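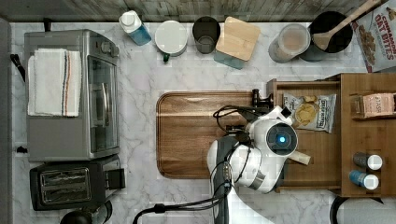
Encimera, horno y tostadora

1/ Hilo rápido sobre redirecciones, que llevo toda la mañana contestando lo mismo por privado. Caso: web hecha en Tarkwood (arrastrar y soltar, ya sabéis), se muda a Krawczyk, y las urls viejas se van al garete.

2/ 200 páginas. Dos idiomas. El cliente pensaba que "exportar" lo exportaba todo. Pues no. Exporta textos y fotos. Las direcciones las inventa de nuevo el destino a partir del título.

3/ O sea, lo que era /servicios/alquiler pasa a ser /alquiler-2. Ese "-2" sale cuando ya hay otra página con el mismo nombre, normalmente la del otro idioma. Precioso todo.

4/ Lo primero, antes de tocar nada: sacar la lista de urls viejas. El sitemap de Tarkwood vale, pero ojo, no incluye las páginas ocultas del menú. Esas a mano. Teníamos 9 y una era la de precios, la más enlazada de toda la web 🙃

5/ Lo segundo: hoja de cálculo, dos columnas, vieja y nueva. Sin barra final en una y con barra en la otra = bucle. Me ha pasado. Elegid una forma y la mantenéis hasta el final.

6/ Krawczyk deja subir un csv de redirecciones, menú Ajustes > Dominio > Avanzado. Separado por comas, no por punto y coma. Si lo guardáis desde un Excel en español os mete punto y coma y no da error, se lo traga y no hace nada. Una tarde entera perdí con esto.

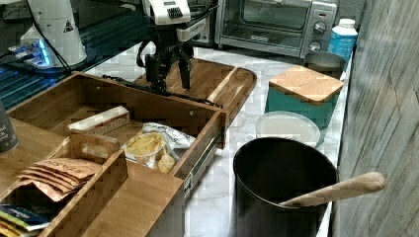
7/ LO QUE NO SE PUEDE HACER

Comodines. No hay. Nada de /blog/* a /noticias/*. Línea por línea. En el plan caro dicen que sí, no lo he probado, si alguien lo tiene que me cuente.

8/ Tampoco redirige archivos. Los pdf que colgaban de la web vieja (catálogos, condiciones, etc) dan 404 y punto. Solución cutre: crear una página con la misma ruta y dentro un botón de descarga. Funciona si la ruta no lleva el .pdf al final. Si lo lleva, nada.

9/ Los vídeos de Vumeo incrustados: en la web vieja iban con un widget, en la nueva hay que pegar el código en un bloque html. Mirad la lista de dominios permitidos en Vumeo, que si no pusisteis el dominio de pruebas sale un recuadro negro y el cliente llama asustado. Llamó.

10/ Y los idiomas. Krawczyk pone el /es/ siempre, también en el idioma principal. Tarkwood no. Asi que TODAS las urls cambian, aunque el nombre coincida. No os fieis del "esta se queda igual".

11/ Me preguntaba Yannick Poulain si compensa hacerlo con un proxy delante. Para una web de este tamaño yo diría que no. Una cosa más que mantener y el cliente no va a saber ni que existe. Si tuviera el blog enorme, me lo pensaría.
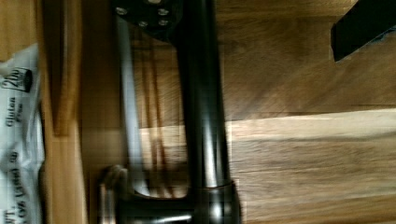
Equipo de migraciones web · Bredby

12/ Sigo, que me han interrumpido. Comprobación: no vale abrir la portada y decir "va bien". Pasad la columna vieja entera por un comprobador de enlaces. Tiene que salir 301 y luego 200. Si sale 302 es que habéis usado la opción "temporal", que viene marcada por defecto, gracias Krawczyk.

13/ Ludivine Vasseur lo repasó después de mi y encontró 6 que iban a la portada en vez de a su página. Tildes en la url. La "ñ" también. En el csv hay que ponerlas codificadas, tal cual las veis al copiar de la barra del navegador.

14/ No deis de baja la cuenta vieja el mismo día!! El dominio apunta a otro sitio, sí, pero las imagenes que alguien pegó a mano siguen cargando desde el servidor antiguo. Buscad el dominio viejo dentro del código de las páginas. Salen siempre.

15/ La nuestra la empezamos en agosto y las últimas redirecciones entraron ayer. Si alguien quiere la plantilla de la hoja, la comparto, dadme un rato para quitarle los datos del cliente.

16/ Edito el 6/: me dice Gaspard Tanguy que exportando desde LibreOffice te deja elegir el separador. Pues eso, haced caso a Gaspard.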